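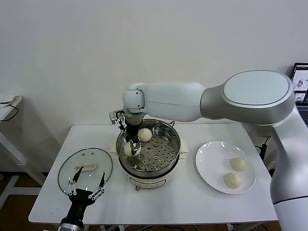

Figure 2. Robot arm gripping one of two steamed buns in a stainless steel steamer basket.

4.2 Member Retention and Use of Services

Retention was measured from the renewal records of the Prillitz chamber of commerce and its 14 affiliated business associations. The full register held 2,748 firms at the start of the study period. Of these, 814 had joined within the previous two years and form the new-member group used below. Firms that closed or moved out of the service area were removed before the renewal rate was computed, as their exit says little about how they valued membership.

Use of services was coded from three sources: event sign-in sheets, referral logs, and directory listing updates. A firm was coded as active if it appeared in at least two of the three sources in a membership year. Newsletter opens were not used. The mailing software did not separate a firm's own opens from those of forwarded copies, and several associations still sent the newsletter on paper.

Among new members, being active in the first year was positively associated with renewal. The association held when firm size and dues tier were added to the model, but it weakened for firms that joined through a group discount. Referral activity accounted for most of the effect. Directory updates alone had no clear relation to renewal.

Two limits apply. Sign-in sheets record the person attending, and matching that person to a firm was done by hand where the business name was missing. Records from the Cillura association were kept by calendar year until March, when it moved to anniversary billing, so its renewals were assigned to the nearest billing date. Dropping Cillura from the sample did not change the sign of any estimate.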